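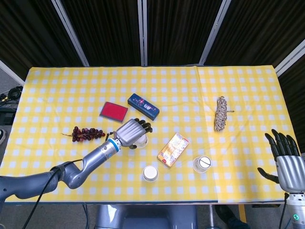 Filed under: Myth and Epic > List Archive

Subject: Re: Order of the boons in the Savitri story
From: Sebastián Palma
Date: August 16, 2026

Zinash Birhane wrote:

> I am preparing the Savitri text for the Flokdale reading and have
> two versions that disagree. In the one I grew up with, she asks
> Yama for sons first and then for her husband. The Tefera booklet
> starts with her father-in-law's eyesight. Which is older? Also, does
> she know from the start that Satyavan will die, or does she find out
> in the forest? My script has to stay under 300 words per scene.

Zinash,

The booklet is closer to the Mahabharata. The story is in the Vana Parva, where the sage Markandeya tells it to Yudhishthira. The order there goes like this:

1. Sight and strength for her father-in-law, Dyumatsena, who is blind and living in exile.
2. The return of his kingdom.
3. A hundred sons for her own father, Ashvapati.
4. A hundred sons for herself and Satyavan.
5. The life of Satyavan.

With the first four, Yama tells her she may ask for anything except her husband's life. He leaves that condition out of the fifth, and she points out that the fourth can't come true without a living husband. Many short retellings cut the list to three and put the sons last, so that the trick and the ending fall together. I suspect yours is one of those.

On your second question, she knows. Narada tells her and her father before the wedding that Satyavan has one year to live. She marries him anyway and keeps the date to herself. She starts her fast three days before it and asks to go with him to the forest on the day itself. If your script has her surprised in the forest, I would change that.

The Comimero edition has all of this starting on page 109. I can scan it if your library doesn't have a copy.

Is the running order for Flokdale settled yet? I still have the Nala piece down as second and it runs long.

Sebastián

This archive uses cookies to remember your reading settings. Accept | Manage preferences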